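Home | Projects | Ask | Members | Log in

Two-arm sim robot gets stuck with both grippers pointing up in a hallway

Posted in Home Builds by Kelly Bragança
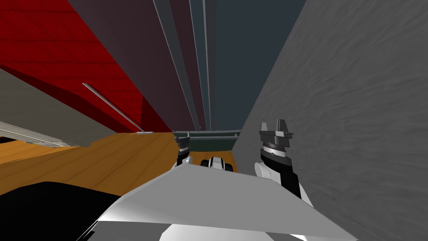

2 min read

I'm building a two-arm robot in my garage and I'm having so much fun with it! Before I cut any more metal I've been running the whole thing in simulation, and the job I gave it is simple: roll down a narrow passage with a wood floor and pick up the little white-and-black object in the middle. The view is from the robot's own head camera, looking toward the green barrier at the far end.

Trouble is, it stops like this every time, both grippers open and pointing up, and the planner (I call it Busteo) gives up after 500 tries. With the red surface and the maroon panel on one side and the gray wall on the other, is it just too tight in there? Or did I mess up the arm setup?

Nisha Bansal

Love this! I'd look at your collision shapes first. If you wrapped each forearm in one big box, the planner thinks the arms are much fatter than they are - mine failed in a doorway I could have danced through. Swap the boxes for capsules and give the wall 200 for padding if your units are tenths of a millimeter. Then plan one arm at a time, with the other one tucked in. Also check that the thin silver rod on the red surface isn't loaded with a giant bounding box. Long skinny things lying at an angle are awful for that.

Vanderleia Sampaio

just make the hallway wider, its a sim

Osvaldo Mendonça

Nisha's probably right, but check your wrist limits too. Print the joint values when it quits. If a wrist reads exactly its limit, the gripper can't tip down from there and no amount of planning time will help. I had a sign flipped on one joint and found it on line 1,234 of the robot file, after a whole evening and a lot of coffee.

Comments

Kelly Bragança: It was the boxes!! Capsules in, and it found a path on try 372. Checking the wrists next.

Elaine Moura: Please post the arm files when you're done - I want to build one!

Nisha Bansal: Yay! Now do the left arm.

Previous | Next | Back to Home Builds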